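The Checklist Is Not the Safety

Another month, another code of practice for warehouse and household robots. The latest to land on my desk is the Trellis guidance, 128 pages with a glossary, and I have read every one of them so that people with better things to do can be spared. I came away thinking what I thought in March, after the Prosside draft: we are getting very good at writing rules for robots and hardly any better at finding out whether the rules do anything.

I should say where I stand. I spent a good part of my working life on shop floors, writing the procedures that get laminated and hung beside machines. I like rules. I have seen a plain, ugly rule about lockout tags keep a man's hand attached to his arm. So when I grumble about the current crop, please don't file me with the people who think any standard is a plot against progress.

My complaint is with the testing. Nearly all of the new documents let a robot's controller earn most of its marks in simulation. Trellis allows it, Prosside allows it, and Grava, a buyer's scheme that has borrowed from both, goes further and lets a supplier submit simulated runs alone for what it calls low-consequence handling. Picking things off a shelf counts as low-consequence handling. Putting them back does too.

The reasons for this are easy to understand. A simulated shelf costs nothing to knock over. You can run the same reach on a Sunday night while everyone is in bed, then run it again with the shelf moved a little. Grava asks for 3000 trials per task, and no small company could do that with a real arm and a real person resetting the objects each time. Fine. But a large number of trials is only impressive if you know what was being tried, and on that the documents go strangely quiet. There is a rule for how many runs, a rule for how they are logged, and a rule for how long the logs are kept. What has to be in the room is covered by the phrase "a representative range of environments," and the supplier decides what is representative.

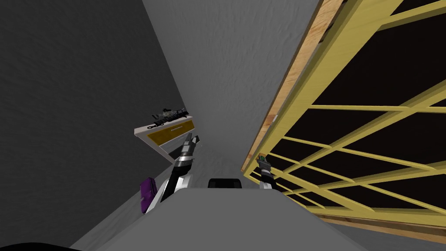

Ask who picks the objects, for a start. Most simulated rooms are stocked from libraries of ready-made models, and those libraries were put together by people with their own needs, many of whom never gave a thought to kitchens or stockrooms. You get a shelf and you get something to put on it. Whether that something has the right weight, the right friction, or any business being handled by a machine at all is a question for a reviewer, and the Trellis guidance does not require one. It requires a "content statement." I have seen a few of these. They run to a paragraph and say that the content is suitable.

There's a serious point under that. If a rule treats every object as a shape with a mass, then a box of crackers and a rifle are the same kind of problem, and the passing mark is the same for both. Any shop steward could tell you that they are different. Some things a machine should pick up gently, and some it should leave alone and call for a person. I looked for a section on refusal, on what the robot ought to decline to touch, and found six lines in an annex. The annex is marked "informative," a word that in standards work means you can skip it.

Then there is what the robot can see. Simulated runs are usually scored from the outside, with the program knowing exactly where everything is. Did the gripper reach the target, yes or no. The real machine has to work from its own cameras, at whatever slant they happen to be mounted, with its own body blocking part of the view. I would like a rule saying that the assessor must look at what the robot was looking at. It would be a short rule. An assessor who spent one morning doing this would ask better questions than any form I have read this year, beginning with "what is that, and did the robot know?"

Supporters of the schemes have an answer to all this, and I'll give it as fairly as I can. They say that a standard has to start somewhere, that simulation catches the stupid mistakes cheaply, and that the real-world stage comes afterward. I agree with the first two. The third is where I get off. In the Grava scheme the real-world stage is "recommended." In Trellis it is required, but it can be met with a demonstration at the supplier's own premises, on the supplier's own shelf, on a day of the supplier's choosing. I have been to demonstrations like that. The floor is very clean.

The one document I have any time for is the Nogueira procedure, and it is not really a standard, only the house rules of a mid-sized distributor that got tired of being sold things. It fills less paper than the Trellis glossary. It says that the buyer picks the objects. It says that simulated results are accepted as a reason to bother with a real test and for nothing else. It keeps a list of 183 items that have given trouble in its own aisles, among them a sack that sags, a jar with a loose lid and a broom that will not lie flat, and the supplier doesn't get to see the list first. Suppliers hate it. One has told me it is unfair, and I asked him unfair to whom, and he changed the subject.

Could it be copied? Parts of it, I think. A national code can't know what is in every stockroom, but it could insist that somebody other than the seller chooses what goes on the shelf. It could ask for the failed runs along with the good ones, and for a plain sentence on each saying what went wrong. It could move refusal out of the annex and into the body of the text with a number beside it and the word "shall." None of this would add a page. I would happily give up the chapter on logo placement to make room.

What I don't expect is that it will happen soon. The people drafting these codes are paid, for the most part, by the people who will be tested under them, and I say that without thinking any of them dishonest. They are engineers, they are proud of their simulators, and they have reason to be, as the things are a marvel compared with what I worked with. But being proud of a tool is a poor basis for deciding how far to trust it. The comment period for the Trellis text is still open. I've sent in mine, mostly about the annex, and if you buy, run or work beside one of these machines, I'd suggest sending yours.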